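Home News Projects People Archive Contact

Keeping two arms out of each other's way: an interview with Marina Alexiou

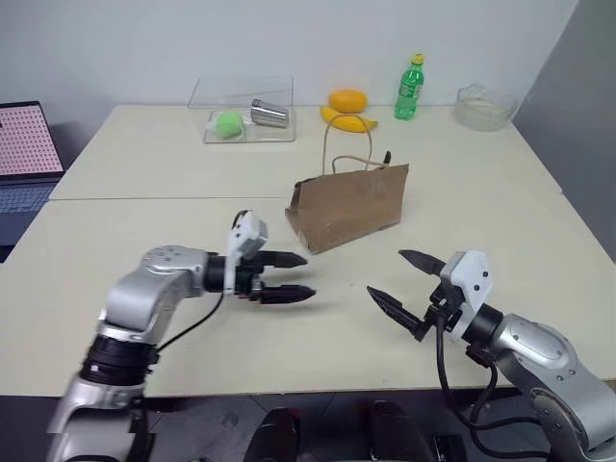 The two-arm table at Plekcombe, with the paper bag and groceries used for the packing task.

Marina Alexiou writes planning software, and for the past few years most of it has been for machines with two arms. She works at Plekcombe, where a group of four people maintains a planner called Cunton. Cunton takes a goal such as "put the banana in the bag" and works out which arm should do what, in which order, and along which path. We spoke to her in the room where it is tested.

The task on the table at the moment is packing a paper bag. Alexiou chose it after a long spell of working with rigid crates.

"With a crate you know where the walls are," she says. "You measure it once and put it in the model, and it stays true. A paper bag changes shape when you touch it. If it's lying on its side then before you can pack anything you have to decide whether to stand it up, and with which hand, and what the other hand does in the meantime. All of that is planning. We had very little code for it."

The first version of Cunton planned for each arm separately. One arm was given priority, its path was worked out, and the second arm had to find a way round it. This was quick and easy to debug, but it failed on anything where the arms needed to be close together. The second arm would often be told there was no path and would stop.

"You'd get a perfectly correct answer that was no use to you," Alexiou says. "The planner said no, and it was right to say no, given what the first arm had been told to do. The trouble was the first arm could have moved over a bit and didn't know that anyone wanted it to."

The present version plans for both arms together when they are near each other, and separately when they are not. The switch between the two was written by Ulises Orellana, who joined from Insaurralde, a firm that makes sorting lines. It looks at the volume each arm is likely to sweep in the next few seconds. If the two volumes overlap, the joint planner takes over.

Joint planning is slower. In the early tests it could take long enough that the arms would pause in the middle of a task. Orellana's answer was to keep a store of short motions that had already been checked for collisions between the arms, and to try those first. The store now holds 4000 motions. Alexiou would like it to be smaller.

"A lot of them are nearly the same," she says. "Gisela has been going through and merging them. She got rid of a thousand without us losing anything we could measure, so I think we can go down to 3000 quite safely. After that I'm less sure."

Gisela Henríquez looks after the perception side. Her part of the system takes the camera pictures and gives the planner a list of objects, each with a position, a rough shape and a figure for how far the position should be trusted. She joined us for part of the conversation and was keen to talk about clear plastic.

"Anything transparent is hard for the depth estimate," Henríquez says. "You have a clear box and a clear bowl on the same table. In the depth map you may get the wall behind, or the table underneath, or nothing at all. A metal cup is bad in a different way, as you get reflections that move when the camera moves. The orange fruit and the banana are no trouble."

Her solution was to stop relying on depth for those objects. The software now finds the outline in the colour image, matches it against a set of known containers, and works out the position from where the outline meets the table. The result is less exact, and she passes this on to the planner with a lower trust figure. The planner then leaves more room around the object.

"That was a long argument," Alexiou says. "I wanted one safety margin for everything, because it makes the planner simpler. Gisela wanted a margin for each object. She was right. With one margin, either you bump the bowl or you can't get between two things that are plainly far enough apart."

The bag itself is handled as a special case, and neither of them is pleased about this. Its shape is estimated as a box with a known direction for the opening, plus a separate curve for each handle. The handles matter a good deal. A gripper finger that passes through a handle on the way in may drag the bag on the way out.

"We had a whole class of failures we called fishing," says Henríquez. "It goes in the log under that name. I believe it was Leandro who started it."

Leandro Toledo wrote the logging and replay tools, and Alexiou says they have saved the group more time than any single change to the planner. Each attempt is stored with the camera images, the object list, the plan and the joint positions. Any moment can be opened again later and planned from afresh with a newer version of the code. Before a change is accepted it has to be run against a fixed set of 187 stored moments, picked because something went wrong in each of them.

"People want to add the good ones as well," Alexiou says. "I don't see the need. If it plans well in the bad ones, it'll do the easy ones. The set takes 36 minutes to run and I don't want it to get any longer, or they'll start skipping it."

We asked what still goes wrong. She listed a few things without much hesitation. The planner does not take the cables at the wrist into account, except by a fixed allowance that is larger than it needs to be. It treats the bag as if it keeps its shape between one look and the next. It is poor at giving up. When a grasp has failed twice, a person would try another side, and Cunton will usually try the same grasp again from a slightly different angle.

Gervasio Herrera, based at Ikesbridge, is working on the last of these. His approach is to record why a plan failed as well as the fact that it did, and to pass that back to the part that picks the grasp. Alexiou has read his branch and thinks it will go in, though parts of it need rewriting.

"He's got it reading the reason out of a text message," she says. "It works, but if somebody corrects the spelling in that message the whole thing falls over. It should be a proper code. He knows."

She is more cautious about replacing the planner with a learned one, a question she is asked often. The group has tried a learned policy for the final few centimetres of a grasp and kept it. For the larger movements she prefers something she can question.

"If two arms are about to meet, I want to be able to open the log and see which rule allowed it. With Cunton I can do that in a couple of minutes. I'd give up some speed for that, and we have."

The next release is planned for August. It will include the smaller motion store and Henríquez's object margins, which until now have been switched off by default. Standing the bag up with both arms will be in the release too, marked as experimental. Alexiou expects bug reports about the handles.

Last updated: 22/06/2025

Contact the editors | Copyright Plekcombe | Back to top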